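## About Fendton

Fendton is a small tea and coffee supplier for shared kitchens. Rajitha Uddin and Sabina Karunaratne set it up after years of working in offices where the tea bags ran out by mid-morning.

We supply 40 kitchens from our unit on Brevberg Road, most of them in schools, clinics and small offices. Each one gets a delivery every 2 weeks with tea, coffee, sugar and plain white mugs. If a mug chips, tell the driver and we bring a new one on the next round.

Our house teas are Wandow (strong, for milk) and Barua (lighter, good black). We also stock decaf and a few herbal sorts.

New blends and packets are tried out at our own wooden table before they go on the list. Small packets in a white mug, on the table:

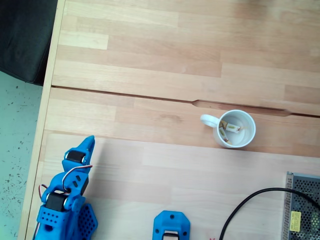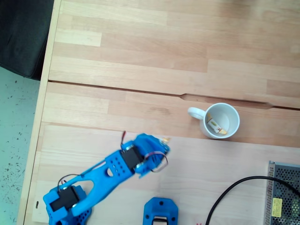 Rajitha looks after buying and Sabina plans the rounds. Orders can be changed up to 4 pm the day before your delivery. To ask about a new kitchen, ring the unit and choose extension 1066, or leave a note with your driver. We don't ask for a contract, and the first box is free.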